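Notes from the Karkeck open day

Menaka Bhattacharjee, who signs our purchase orders, gave me one instruction before I left: come back with a number. I came back with several, plus a tote bag and a pen that already leaks.

The open day was at Karkeck's demonstration hall, the old carpet warehouse behind the bus station. We run a catering kitchen, and washing up is the job people leave us over. The November budget round has a line in it marked "kitchen automation", so far with nothing beside it. I went to see whether anything should be written there.

Registration took longer than the first talk. My badge said Otel, the name of the hotel group that bought our nearest competitor, and I wore it all day. Two salesmen were much nicer to me than they needed to be.

The morning was presentations. The man from Condside had 11 slides on return on investment, and every one of them assumed a kitchen that runs three shifts. Ours runs one and a half, if you count the half when the soup is left to itself. I asked what the payback looked like for a place our size. He said it was a great question and moved on to the next slide.

After coffee they let us loose on the floor, in groups of nine. The washing station was the one I'd come for: an arm at a wooden table, working with ordinary kitchen things and an ordinary sponge. No special tooling, our guide said, and she said it often.

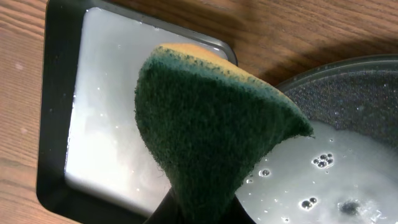

I asked what it cost in sponges. I meant it seriously. A gripper doesn't know when to stop squeezing unless somebody has told it, and I have bought enough scouring pads in my life to know where small money goes. Our guide, Iresha Thambiah, was the only person all day who wrote a question down. She said the sponges were nothing, but the finger pads were a wear part and we should budget for 2 sets a year. They're not in the brochure. Neither is the splash cover for the wrist, the guarding, or the table.

She was good on installation too. Get the floor checked before you sign, she told us, and find out who answers the phone on a Saturday night. Ask for the service contract as a separate quote - otherwise it turns up in year two looking like a surprise.

The consumables list, when I finally got hold of one, put a year of pads, seals and covers at $953. I can live with that. The price of the arm itself was "on application", and I have applied.

Lunch was a wrap. I had hoped to compare notes with the Samarakoon people, who run school kitchens and have done this sort of buying before, but they had gone by the time I found their table. They'd left their brochures behind.

My advice to Menaka is to put a trial in the November line and leave the purchase out until we have both quotes. I'd also like a day with our own pans, including the big one nobody admits to burning. Iresha is checking dates. Parking was $9 and I have the receipt.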